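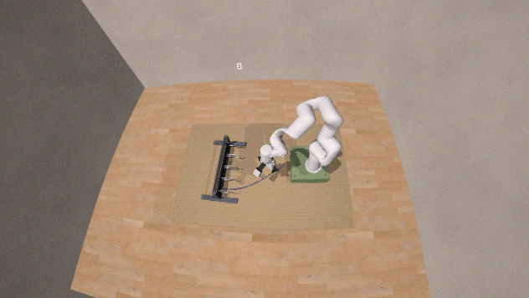 We use cookies to remember your reading preferences. Accept | Manage settings

3.2 The Randlow cable-routing package

The second product we reviewed was the Randlow package, sold by Stastska as a simulated workcell with a matching parts list for labs that want to build the real thing later. The licence covers the arm model, the gripper, the cable and the rack, along with a scripted controller that serves as the baseline. We ran it on an ordinary office desktop and made no changes to the default settings apart from the random seed.

Figure 3. The Randlow workcell in simulation. The white arm stands on its green base, with the rack on the left half of the mat. The rack has five sets of metallic prongs, and the cable runs from its lower end to the gripper.

The routing task asks the arm to guide the cable into the prongs. A trial is scored as a success if the cable is still seated when the arm has backed away to its home position. Trials that run past the time limit are scored as failures, even where the cable is partly in place.

We ran 500 trials with the scripted controller and another 500 with the learned policy that comes with the package. Installation was straightforward, although the manual leaves out 2 steps needed to register the licence. Atif Cheema wrote to the vendor about this in April and received a corrected page.

The cable model is the strongest part of the product. It bends smoothly and did not pass through the rack in any trial we replayed. Friction is harder to judge. The default value gives a cable that slides easily, and the only way to change it is to edit a text file – there is no control for it in the main window. The Rosenthal kit, reviewed in Section 3.1, handles this better.

Colour and lighting can be varied between trials. We left both fixed so that our results could be compared with those for the Deladberg service in Section 3.3.

Recent items
Bench notes on low-cost grippers
Comparing licence terms for simulation software
Cable models in teaching labs
Correction to Table 2, Section 3.1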